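Terton opens orders for Judora block-sorting kit 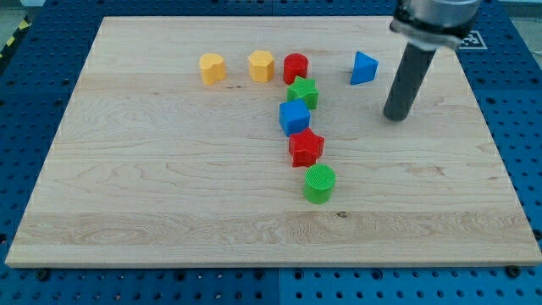 Plastic blocks on a wooden board, with the end of the robot arm at right. Photo: Terton

February 2019 – Terton has started to take orders for Judora, a practice kit for schools and small workshops which already own a robot arm. The kit contains plastic blocks in several shapes and colors, a wooden board and a set of lessons for sorting and moving the parts.

The full kit costs $3,000. Schools can also rent it for $800 per term, with delivery included. The arm itself is not part of the price.

"Our customers asked for simple objects that students can use from the first day," said Noelia Salcedo, product manager at Terton. She added that the lessons were tested last July at a training center in Arroyo, and that two of them were written again after the teachers gave their comments.

First deliveries will go out from the Duncombe warehouse. Replacement blocks will be sold separately – the company has not yet announced the price.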